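# Domestic technology in Bramwell

The story of **domestic technology in Bramwell** covers the inventions, workshops and firms that have grown up in and around the valley town of Bramwell, most of them concerned in one way or another with making life at home a little easier. It's a longer story than visitors tend to expect, taking in a steam-driven laundry, a talking cooker, a very stubborn window opener and a good many machines that never got further than somebody's back bedroom.
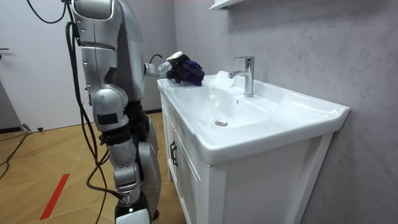
The town's liking for household machines is usually traced to its mills. When the larger ones began to close, they left behind a great many people who knew how to mend a belt, wind a motor and file a gear until it ran quietly, and who suddenly had time on their hands. Sheds were put up along the allotments by the canal, and before long the sheds were full of half-built washing machines, bread slicers and a sort of mechanical boot scraper which older residents still speak of fondly.

## Early workshops

The first workshop to take on paid staff was the Plultmont Works, a long brick building at the bottom of Tanner's Brow with a saw-tooth roof and, by all accounts, a dreadful draught. Plultmont began by repairing mill equipment and moved gradually into goods for the home. Its best-known product was the Plultmont Airer, a clothes rack that lowered itself from the ceiling when a cord was pulled and climbed back up again under its own weights. The first batch ran to 200, and they sold so quickly that the firm had to borrow the Methodist hall to store timber for the second.

The Airer is still found in terraced houses all over the district (often painted over several times, and often with the original cord). Later models had a small electric motor, which buyers didn't take to. The motor hummed, it caught on long sleeves, and most people felt they could pull a cord perfectly well for themselves. Plultmont dropped the motor after one winter and went back to weights.

## The home computer years

Home computers reached Bramwell by way of the evening institute, where Reece Lockwood taught a class in simple programming above the library. He was a patient teacher and a great believer in useful projects, so his pupils were set to work on central heating timers and freezer alarms while classes elsewhere were busy with games. Several of those timers went on working in local houses for many years.

One of his pupils, Bradley Garside, went on to build the talking cooker. It was an ordinary electric cooker with a speech unit fitted behind the control panel, and it announced the oven temperature in a flat, rather mournful voice. Garside had made it for his grandmother, whose eyesight was poor, and she was delighted with it, although she did ask him to teach it to say good morning. He did so, and the greeting was kept in the version that was eventually sold through a mail-order catalogue.

## Eltasari

The largest firm to come out of the town is Eltasari, founded by Muchen Yao in two rented rooms over a carpet shop. Yao had come to Bramwell to study textile engineering and stayed on after her course. Her interest was in sensors, and Eltasari's first product was a strip of soft fabric that could be laid under a carpet to tell when somebody had fallen. Care homes took it up almost at once, and the carpet shop downstairs did rather well out of it too.

The firm later moved to the old dye house, where it now has 900 square metres of workshop on a single floor. Apprentices spend their first months there unpicking and restitching faulty strips by hand, a job that everyone grumbles about and that Yao has always refused to give up. Former apprentices have set up small businesses of their own in the same street, among them a maker of door sensors and a repairer of hearing loops.

## The Omarari window opener

No account of the subject would be complete without the Omarari, an automatic window opener designed by Noemi Pennington. It was meant to let steam out of kitchens and bathrooms without anybody having to think about it. The earliest version measured the damp in the air very well indeed, but it took the Bramwell weather for steam and threw the windows open whenever it rained.

Pennington worked at the problem for 5 years, mostly in the evenings, and the improved Omarari compared the air indoors with the air outside before making up its mind. It was a sturdy, slightly noisy thing, and more than 1000 were fitted in council houses across the valley. Spare parts are now hard to come by, and a worn drive gear is the usual trouble.

## Museum collection

The Bramwell Museum keeps a good selection of local machines in its upstairs gallery, including an early Airer, a talking cooker in cream enamel and an Omarari with its cover off so that the works can be seen. The collection was brought together by Reece Crabtree, who went from door to door asking for donations and came home, one August, with so many toasters that a separate cupboard had to be found for them. The cooker is switched on at two in the afternoon for school parties, and it still says good morning.

## See also

- Plultmont Works
- Bramwell Evening Institute
- Tanner's Brow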